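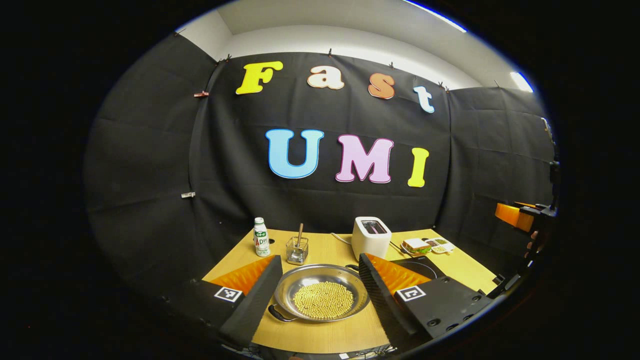 May, late. Day three with the Flolell evaluation kit. Started at 8:40, after Patricio had wiped the table and charged both handsets.

The pan task is set. Soybeans heaped in the middle of the steel pan, fingers open on both sides of it before each take. The orange pads are the best part of this hardware so far. They are ridged and grip a curved rim without much squeeze. The finger blocks are less convincing. A screw on the left one had backed out by half a turn when I checked before lunch. Put thread locker on it and wrote to Romana Murín at Flolell to ask what torque they use. No reply yet.

Marker tracking: 618 takes logged since the kit arrived, 528 accepted by the Ocampo checker, 89 rejected for marker loss, one file corrupt. Most of the losses come when I roll my wrist and a top face turns away from the lens. Gervasio says to keep the elbow lower. Tried it for an hour and the losses dropped, but my shoulder complains.

The toaster cord runs across the table to the left and I keep wanting to tape it down. Audrey-Anne wants it left as it is, on the grounds that a kitchen has cords. Fine. The steel pan throws reflections from the ceiling lights. The position estimate doesn't seem to mind, but the exposure shifts a little as the lens comes down toward the metal. Asked for a fixed exposure setting. The manual mentions one on page 14 and the software does not have it.

Fisheye view is wide enough to keep the sandwich tray and the cooktop in sight during the approach to the pan. The Volex unit we had last spring lost the back of the table completely. On the other hand the Volex grip was lighter, and after 400 repetitions that counts for something.

Facundo called at 4 about the Zeneck quote – cheaper per handset, calibration billed separately. Told him to get the calibration price in writing before we compare anything.

To do: recheck both finger screws, swap the trigger spring for the softer one in the bag, run the spoon task with the elbow low. Need more soybeans. Stopped at 6:15.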